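How Long Does Fruit Last in a Shared Kitchen?
Project report by Sneha Gautam
Handed in 09/02/2018

I picked this topic because I kept throwing out fruit at Iddale (that's my dorm) and my roommate Aisyah Lubis kept telling me I was storing it wrong. So I put it to the test! I sent a short survey around the building and got 106 answers back, way more than I expected. Grapes were the fruit people complained about most, with bananas right behind.

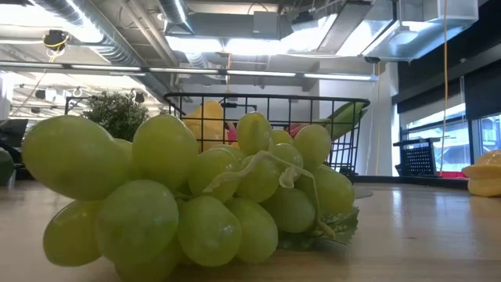 Should you wash grapes before putting them in the fridge?
Wait until you're ready to eat them, since water left on the skins helps mold get started.

For my own test I bought 500 grams of grapes and split them between the fridge and my desk. The desk half went soft first — no surprise there — and by day four I didn't want to touch them. The fridge half stayed firm for over a week, and I kept the bag a little open the whole time.

Bayu Ong let me use his kitchen scale, and I weighed both halves every morning before class (okay, I missed one Sunday). The desk grapes lost weight much faster. Most of that is water going out through the skin and the stem.
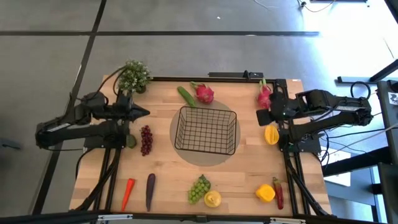 The survey also asked where people keep their fruit, and 40 of them said they just leave it in the shopping bag. I used to do that too! A few wrote long notes about roommates eating their stuff, which I left out of the results but really enjoyed reading.

If I did this again I'd buy more fruit and test strawberries, which Sekar Menon says are even worse. I'd also start on a Monday so I don't sleep through a weigh-in.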